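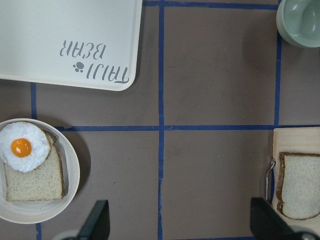
Taping Out a Breakfast Table

I love a fried egg on bread, and I love it even more when the table is ready before the pan is hot! A roll of blue painter's tape is all it takes to give everything its own spot, and it's such a fun little job for a Thursday evening.

What you need: tape, a tray, a bowl, a plate, a cutting board and 2 slices of bread per person.

Wipe the table and let it dry. Run one long strip down the middle, front to back, then lay another across it a bit below halfway (closer to you, so the back sections come out roomier). Press it down with your thumb as you go. Add short strips wherever two things keep bumping into each other — I always end up with one or two extras.

Tray and bowl go at the back, plate at the front left, cutting board at the front right. Left-handed? Swap the front two.

Slice on the board, then move one piece to the plate. Fry the egg over medium-low heat for a little over 5 minutes, until the white is set and the yolk is as firm as you like it, and slide it right onto the bread. Mine never lands in the center, and it tastes wonderful anyway!

Peel the tape up slowly the same day, pulling it back low and flat against the table. Any sticky bits come off with warm soapy water.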